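# How to sit through a home robot demonstration without being sold one

9 October 2018

I have been to a fair number of robot open days and come home from most of them with a tote bag and no idea what I'd watched. The one Satutier held in August was better than average, so I've used it as the worked example for these steps. They build a cleaning robot called Prernari. It is meant to learn kitchen jobs by studying recordings of people doing them, taken from the height of the person's own eyes.

You don't need to know any engineering to follow this. You need a pen, a watch and a willingness to stand in the wrong place.

## 1. Ask for the task list before you set off

Write to the organisers and ask which jobs the machine will do on the day. Satutier sent me a sheet with 17 on it. On the day we were shown 12. Nisha Prajapati, who ran the tour, told me the other five were "still maturing", a phrase I have now heard from three firms.

Print the list and cross things off as they happen. If you can't get a list at all, write that at the top of your notes and carry on.

## 2. Find out who picked the mess

A robot wiping a clean worktop proves very little. Before each run, ask:

- Who made the spill, and when?
- Has the machine been tried on this exact spill before?
- Can a visitor move something first?

The third question is the useful one. I asked to shift a chair by a hand's width. There was a short discussion by the wall and I was told yes, after lunch. After lunch the chair was moved, by their staff, to a place marked with tape.

## 3. Watch the human version first, and properly

Most visitors drift off during this part to look for coffee. Stay put. The human run shows you what the machine is being asked to copy, and it's where the hard bits are easiest to spot.

Look at what both hands do. Beginners watch the one with the cloth. The other one matters just as much, and a robot that has only one arm has to manage without it. Then look at what is left to do. A job called "clean the fridge" might mean the door, the floor beneath it, or both, and the brochure won't say which. Write down the surfaces separately.

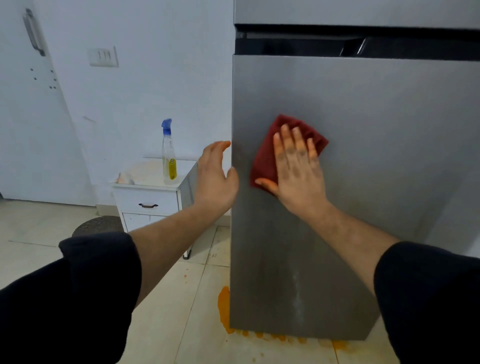 Konrad Koller thinks I'm being unfair on this point. Nobody judges a new kitchen assistant by whether they do the door and the floor in one go, he told me, and a machine that did the door well every time would already be worth having. He'd take one good surface over two poor ones.

Fair enough, but then call it a door wiper. My quarrel is with the name of the task. If the slide says "spill recovery", I want the tiles done too, and the grout lines between them, and I want to know what happens to the dirty cloth afterwards. Steel is awkward in its own way, as anyone who has tried to get streaks off it knows. Ask whether smears count as a failure. At Satutier they did not.

## 4. Time the gaps

Start your watch when the presenter says go and stop it when they say finished. Make a separate note of every pause, and of every time a member of staff touches a keyboard. I don't mind people stepping in. I mind it being left out of the talk.

Si-woo Ra, one of the engineers, was good about this. When I asked what he was typing, he turned the screen round and showed me. More of that, please.

## 5. Take the big number apart

There will be a big number. Ours was 1,918 recordings, along with a claim of 99 per cent success. Useful things to ask:

1. How many different kitchens were the recordings made in?
2. Success at what? Reaching the door, touching it, or leaving it clean?
3. Who decided that a run was a success?
4. Were any runs thrown away before the sum was done?

I got an answer to the second one. Success meant the cloth touched the door and the machine came back to its starting place without help. Nothing in that is about cleaning.

## 6. Write it up the same evening

Do it before the follow-up email arrives, as it will contain a video, and the video will be better than your memory. I use three columns: what was claimed, what I saw, what I asked and didn't get. My third column was the longest, and that's with a firm I'd call fairly open.

Satutier say they'll hold another day at the Atine site once the remaining five jobs are ready. I've asked for the task list and to bring my own chair. They've replied about the list.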